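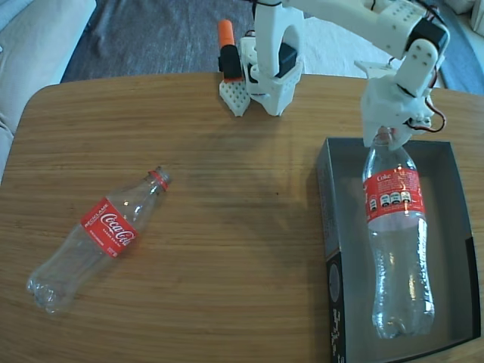
Cumier build, right arm at the box.

Westeo Home Robotics Group, Prirden
Minutes of the build meeting

February 18, 2026
By Hilde Koster

Print this page | E-mail this page

Present: Hilde Koster (minutes), Stijn Goossens, Renu Pant, Damian Oberholzer
Apologies: Wim Dierckx, who sent written notes on the wiring

1. Previous minutes

Accepted with one correction. The elbow bracket that broke was the one on the left arm. The old minutes said right. Stijn has already reprinted it and it is fitted.

2. State of the build

Stijn reported on the arms. Both are back on the table at his house after the move from Damian's garage. All joints respond. The shoulder on the right arm still has some play when the arm is stretched out, and he has tightened the horn screw as far as he dares. He thinks the next step is a new shoulder block printed with more walls. Damian asked for the same change on both sides so that the arms stay interchangeable. Agreed.

The table itself is being kept as it is. There was a proposal in the notes to screw the arms to a board and put the board on the table. Stijn does not want holes in the table and the board we have is warped. Clamps stay for now. Damian will look for a flat board but there is no hurry.

3. The bottle task

We are still working on empty soda bottles into an open box. Renu went through what she has changed in the control script. The arm now comes in higher and drops to the neck in a second move, where before it went straight across and knocked bottles that were already in the box. She has also slowed down the last part of the close. Picking up a bottle that lies on its side remains the harder half of the job. If the finger comes down a little off center the bottle rolls, and the script has no way of knowing that it rolled. She would like the arm to stop and look again before closing.

Damian asked if the bottles could be laid straight instead of at an angle. Renu said she would sooner leave them at an angle, as people do not put bottles down straight. It was left to her.

Labels came up again. The camera picks out the red well enough in daylight. In the evening, with only the ceiling lamp on, it loses the clear plastic and reports only the label, so the grip point comes out too low. Stijn will try the desk lamp from the left. He will write down where he puts it this time.

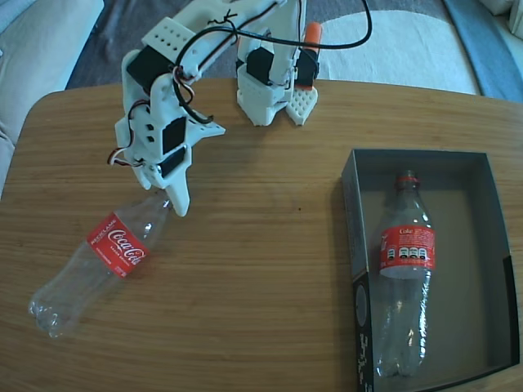 The box was discussed next. Damian measured what happens when a bottle lands against the wall, and the box slides a little toward the edge of the table each time. Double-sided tape on the bottom held for one evening and then picked up dust. He suggested a strip of rubber mat, cut to the size of the box. Stijn has an offcut in the hall closet. The box is not to be swapped for a deeper one before July, since all the recorded runs use it and we would have to start over.

Renu has around 190 recorded runs saved. She has not gone through them all. Some were stopped partway and are still in the same folder as the complete ones, and she asked that from now on a run that is stopped by hand be deleted on the spot or renamed. Hilde pointed out that the names we use are not consistent either. Renu will send a short note on how to name them and everyone will stick to it.

4. Wiring

Wim's notes were read out. His main points:

- The loops of servo wire at the gripper are too long. They should be tied back to the bracket, leaving enough slack for the wrist to turn fully both ways.
- The black cable needs a fixed point at the base. At the moment any tug on it goes straight to the connector.
- He would like a switch on the power lead that can be reached from the sofa.

Stijn agreed with the first two. On the third he said the plug strip has a switch and it is under the table, which he accepts is not a good place for it. He will move the strip up to the side of the table and see if that is enough before anyone buys anything. Nobody else had a strong view.

Damian reported that a connector on the left wrist came loose twice during one evening. He pushed it back in and it has held. Hilde asked him to put a drop of hot glue on it. He did not want to glue it until the shoulder blocks have been changed, as the arm has to come apart for that. Agreed to wait.

5. Fingers

The flat perforated fingers were printed to save weight and to give us somewhere to tie a soft pad. No pad has been fitted yet. Stijn tried bare plastic, then a layer of bicycle inner tube under a rubber band. The tube gripped well and then peeled. He has ordered a sheet of thin silicone from Rinaldi, and when it comes he will cut pads for one arm only so that we can compare.

There was a longer discussion about where on the bottle to grip. Renu favors the neck, just under the cap, because it is stiff there and the bottle hangs straight. Damian favors the shoulder of the bottle. He pointed out that with small bottles in the box next to tall ones, the fingers have to reach down between them to get a small neck, and that is when things get pushed over. Stijn has tried both and thinks the neck is better for placing and the shoulder better for lifting off the table.

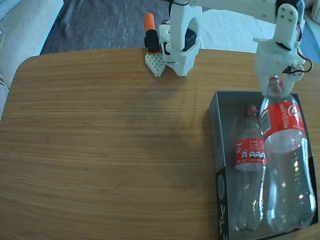 Renu Pant said that changing grip between lifting and placing would mean setting the bottle down halfway, and she did not want to add that to the script before the simple version runs well. She proposed keeping the neck grip for everything until the silicone pads are on, and then trying the shoulder grip for lifting only. Damian was content with that provided the big bottles are done first. Agreed.

6. Second arm

The left arm is doing very little at present. It sits at the back of the table and is only moved out of the way. Damian would like it to steady the box. Hilde thought it should be parked further off until the right arm is reliable. No decision was made. Damian may try it in his own time if he makes a copy of the script first and does not touch the saved positions.

7. Money

We need 2 spare servos and a new spool of white filament. Hilde will order both and split the bill evenly. Stijn is still owed for the last spool. Damian and Wim to settle with him directly.

8. Actions

Stijn: reprint shoulder blocks for both arms, move the plug strip, desk lamp, cut the rubber mat
Renu: note on file names, sort out the stopped runs, second look before closing
Damian: flat board, glue the wrist connector once the arm is back together
Wim: tie back the gripper wires, cable anchor at the base
Hilde: order servos and filament

9. Next meeting

In three weeks, again at Stijn's. Wim to confirm that he can come, as most of the wiring work is waiting for him. Damian will bring his own laptop.

Contact Westeo | Copyright 2026 Westeo Home Robotics Group, Prirden | Back to top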